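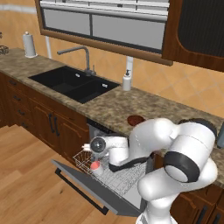

Simulated dishwasher rack task, white arm with cup at the rack.

Linville Kitchen Bench - gripper comparison module

The Kitchen Bench module runs two or more gripper models through the same dish-handling task in simulation, so results can be compared before any hardware is ordered. It ships with the Linville controller package and loads as a single kitchen layout: granite counter, double-basin sink, built-in dishwasher with a wire rack.

Supplied gripper models are the Nuleo parallel jaw and the Hegazy short-finger. Other models can be imported if they include joint limits and a collision mesh. Finger geometry, grip force and approach angle are set per run. Arm model and controller gains stay locked during a comparison unless the override is switched on.

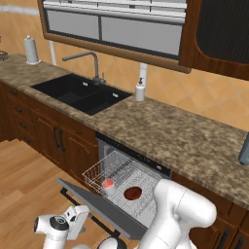

Cups and bowls are scored separately. A cup gives the fingers a tall side wall to close on; a bowl is low and wide, and the approach angle matters more. Averaging the two hides most of the difference between grippers.

Specifications
Control rate: 60 Hz
Preset object poses: 14
Time limit per attempt: 30 s
Install size: 285 MB
Log output: joint positions, contact forces, grasp result

Contact friction is a fixed value per object. Water film and soap are not modeled. Wet-handling trials need the Wimerthorpe surface add-on, sold separately - check version match before installing.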